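Put the Workspace Before the Controller

February 1, 2018

Most write-ups of two-arm builds begin with the controller. I think this is the wrong place to begin. At the shared workshop in Arkthorpe, the choices that cost us the most time concerned the bench, the spacing of the arms and the height of one plastic bin. The software was rewritten twice with little pain. The bench was rebuilt once, in September, and I would not like to do it again.

The task is footwear. Slides and slippers go into a bin and come out of it. It sounds trivial, and members who work on the Plokska kiln controller have told me so. A slide sandal has a stiff sole, a flexible strap and an opening that changes size depending on how the thing is lying. A soft slipper has almost no rigid feature to close on. A bin with both in it is a reasonable test of an arm that was assembled after hours by people with other jobs.
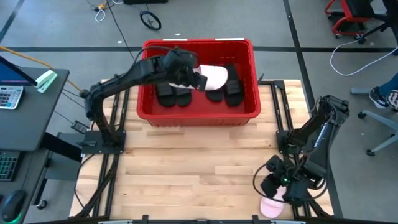 Rails, and the case against bolting down

Our first layout fixed each base directly to the wood. I argued for this at the time and I was wrong. With fixed bases, every change of bin meant new holes, and a plank bench takes only so many before the bases start to shift under load. The current layout puts the arms on rails that run front to back. Moving a base takes 2 people and about 10 minutes, most of it spent on cable slack.

The objection is stiffness. A rail adds another joint between the base and the bench, and any play there shows up multiplied at the gripper. Our measurements supported the objection until we changed the clamps. Since then the error from the rails has been smaller than the error from the wrist, and I no longer consider it an argument.

Cables deserve the same attention as rails. A loop at the wrist has to be long enough for full rotation and short enough that it does not catch a strap. We settled this by trial. Anyone copying the Zarei arm plans should ignore the cable lengths in the parts list and cut their own.

The bin wall sets the approach angle

A deep bin with a broad rim forces the gripper to come in from above. That favors items lying flat and penalizes items on their sides, where the sole presents a thick edge and the strap faces away. On the open bench the same sandal can be taken from a low angle, with one finger through the strap opening. 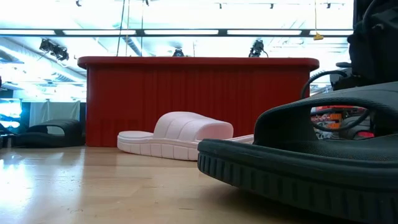 I would therefore test outside the bin first and add the wall later. Our log has 767 attempts in it, and the early ones are hard to use. When a grasp failed we could not say whether the strap or the rim was at fault. Splitting the two would have cost one extra week.

The Zukside group takes the opposite view and builds for the container from the start, on the grounds that bench results never carry over. They are partly right. Ours carried over for the slides and carried over badly for the slippers, which fold when they meet the wall. I still prefer a poor transfer I can measure to a failure with two possible causes.

On money I have less to say. The build has used 3000 dollars of member funds, excluding the bench, and the clamps were the best value in it. The next purchase should be a second bin with a lower wall, in the same color, so that the wall height is the only variable that changes.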